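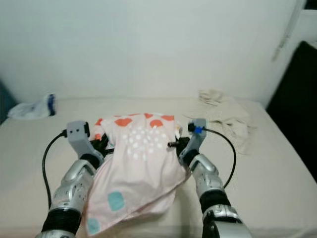
The folding place in the last room, with the pink dotted cloth

In May I visited the open day of the textile care house in Plevham. I went mostly for the laundry part, because at home I fold everything badly and my cupboard shows it. The entrance was free, and one could walk through the rooms alone or join a small group. I joined the group, which left at two in the afternoon and needed 60 minutes for the whole tour.

First we saw the washing hall. It is loud and warm, and the floor shakes a little near the big drums. Our guide told us that the house washes 1000 kilos in one day, mainly for two hotels and for the guesthouse Salau on the hill. I wanted to know how they remove coffee from white tablecloths, and the answer was cold water first, then patience.

After this came the drying and the ironing. The smell there is very nice, and I would have stayed longer, but the group was already moving.

The last room was the one for household pieces, and it was my favorite. No sheets from hotels there, only the kind of things we all have at home. A pink cloth was being lifted from a cream-colored surface, with big orange-red dots along one edge, small white dots in the middle and teal squares lower down. It was folded over itself with a crease going diagonally. I know this crease very well from my own kitchen! Farther back were a crumpled beige cloth and a white sock with a blue band around the opening.

The advice we got for such a cloth was simple. Find two corners of the same side, hold them apart, let the rest hang, and only then put it down. I always did it flat on the table, pulling here and there, and now I understand why it took me so long. With patterned cloth you can use the print as a guide – a row of dots should lie along its own edge.

At the exit there was a table from Deveo with soap samples, and coffee from the bakery Zoëga for 5 crowns. The cake was finished when I came. Parking is behind the building, but the bus stops closer to the door. The next open day is in autumn, and the washing hall will then be open in the morning only.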